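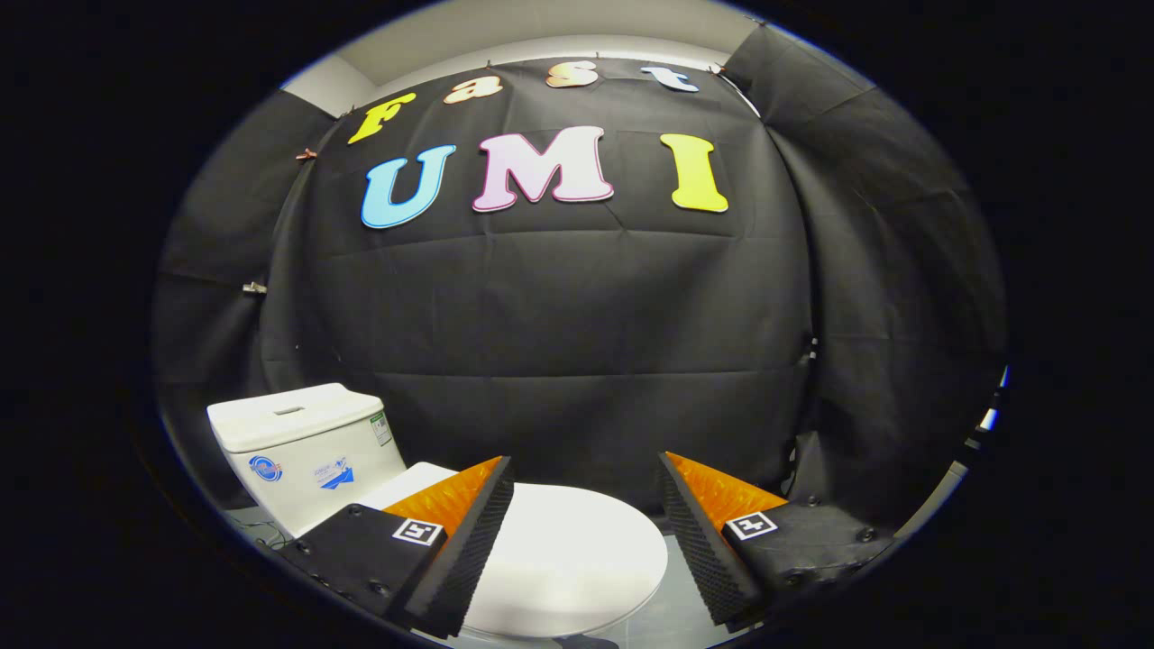
Letters for Every Wall

Govmont's public library reopened its children's wing in March with 577 new signs, and the letters on them have drawn more comment than the shelves. The typeface, named Sosach, was commissioned by the library board from the Aoun studio. It was drawn for readers who are still learning to tell one character from another.

The project was led by Nadine Darwish, who joined the studio after a long period in school publishing. Her brief called for a display face that could be printed, painted or cut from sheet material and remain legible across a large room. Early trials favored a narrow, modern form. Teachers who reviewed the proofs reported that children confused the capital "I" with the lowercase "l", and the studio restored the slab serifs it had previously removed.

"A serif gives a young reader something to hold on to," Darwish said. "Adults read past it. A child of six stops and looks."

Color presented a separate question. The library's former signs used a single dark green throughout. The new scheme allows each department to choose its own palette, provided that every pale letter carries a darker outline. Imad Haddadin, who oversees buildings for the library, described the outline rule as the one point on which the board would not yield.

Cut letters have a long history in civic life. Shopkeepers, schools and parish halls relied on them well before printed banners became affordable, and many sets remained in use for decades. Muthu Rao, a historian of commercial lettering, has catalogued 366 such sets in private hands. Most are incomplete – the vowels wear out first, and replacements seldom match.

The Karnura Museum of Trades will place 2 of the older sets on loan to the library through the summer. Visitors may handle the second set at the front desk on request. The Sosach alphabet will be offered to public schools in the district without charge, together with cutting templates and a short guide to spacing.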